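Talking mending, radios and very strong tea with Genalyn Cruzado

I'd been trying to get Genalyn Cruzado to sit down with me since January, and every time she had a good excuse. A wedding. A flood in the stairwell. A man from Trundport who had driven up with eleven broken radios in the back of his van and wouldn't leave until she'd looked at all of them. So when she finally wrote and said come by at four, bring cake, I brought two kinds.

Her shop is called Rurnen, and if you've lived in Nandach for any length of time you've probably walked past it without noticing (I did, for years!). It's a narrow place between a shoe store and a dentist. There's a bell on the door that she fixed herself and that rings a second time after you've sat down, which makes you jump.

"Tea first," she said. "I don't talk well without tea."

Genalyn has been repairing old tabletop radios for 24 years. Before that she did the bookkeeping for a furniture importer, and she says she was good at it and bored out of her mind. The radios started with her uncle's set, a big heavy thing that lived on top of the refrigerator and played baseball games all summer. When it quit, he was ready to put it out on the curb.

"I asked him if I could have it, and he laughed at me," she told me. "He said, what are you going to do with it, look at it? And that's what I did for three months. I looked at it. I had a library book open on one side and the radio open on the other side, and they didn't match at all."

I asked what the problem was in the end. She started laughing so hard she had to put her cup down.

"The cord! It was the cord the whole time. I'd had the poor thing in pieces."

She still has that radio, and it still plays. Her uncle asked for it back once it was working, and she told him no, and it was a sore spot at family dinners for a good long while.

What I really wanted to know was how she decides what's worth saving, because people bring her everything. Sets from attics, sets from boats, one that had been used as a doorstop in a church hall. She doesn't charge to look. She does charge to fix, and she'll tell you straight out if the bill is going to come to more than the radio is worth. Most people say yes anyway.

"They're not paying for a radio," Genalyn said. "They can listen to the news on their phone. They want to turn the same knob their mother turned. So I'm careful with knobs. I would never swap out a knob without asking, even an ugly one, even one with a crack in it. I made that mistake with a lady once and she cried right there at the counter."

She has strong feelings about cabinets, too. She doesn't like them stripped and varnished until they look brand new. A little wax, a soft rag, leave the ring where somebody put a coffee down in 1961. And she has no patience at all for people who scoop out the insides and put in a wireless speaker, though she admits she did exactly that for her niece's birthday, and it came out great, and she'd rather I didn't print it. (Sorry, Genalyn!)

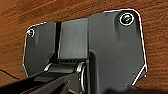
Baiba Ramanauskas sees the cabinet question differently, and wanted it known that a good clean refinish has saved more old radios from the dump than wax ever did. She was at the back table for most of the afternoon, sorting tubes into egg cartons, and she'd let plenty go by before that one.

"A young couple will not put a sad brown box in their living room," Baiba said. "Make it shine and they'll keep it another 36 years."

"Then they should buy a lamp," said Genalyn.

This has clearly been going on for a while. The two of them met at the Matubbar swap meet, where they both wanted the same box of parts and ended up splitting it down the middle on the hood of a car. Baiba came by the shop the next week to trade a couple of things, and then the week after that, and at some point she had her own mug. They've never agreed about varnish. They do agree about the tea, which they make so dark that I was awake until two that night.

I asked them both about parts, because I'd always assumed that would be the hard bit. Genalyn shrugged. Tubes are easier to find than you'd think, she said, as long as you aren't picky about the box they come in. Dial glass is the real headache. So are the little strings that move the pointer, because they break if you look at them wrong, and threading a new one takes her anywhere from ten minutes to a whole evening.

"I've used fishing line, and I've used dental floss," she said.

"Mint," said Baiba, from the back.

There's a waiting list now, 15 sets long, and she writes it by hand in a school notebook. I asked if she'd thought about taking on someone younger. She has, and she tried it once, with a very nice kid who was quick and neat and talked the entire day.

"I need to hear the radio," she said. "A hum, a crackle, a little tick when it warms up. That's how I know where to go. If you're telling me about your weekend, I can't hear the tick."

I'd been telling her about my weekend just before this, so I ate some cake.

Around six a man came in with a set wrapped in a bath towel, and I watched her whole face change. She cleared a spot, unwrapped it slowly and didn't plug it in. She turned the volume knob all the way up and all the way down with her ear close to it. Then she asked him where it used to sit in the house, and he said the kitchen, by the window, and she nodded and wrote that in the notebook next to his name.

I asked her later why she wanted to know that.

"Kitchens are greasy," she said. "I'll have to clean it twice."

Rurnen is open most afternoons. The doorbell works, give it a second.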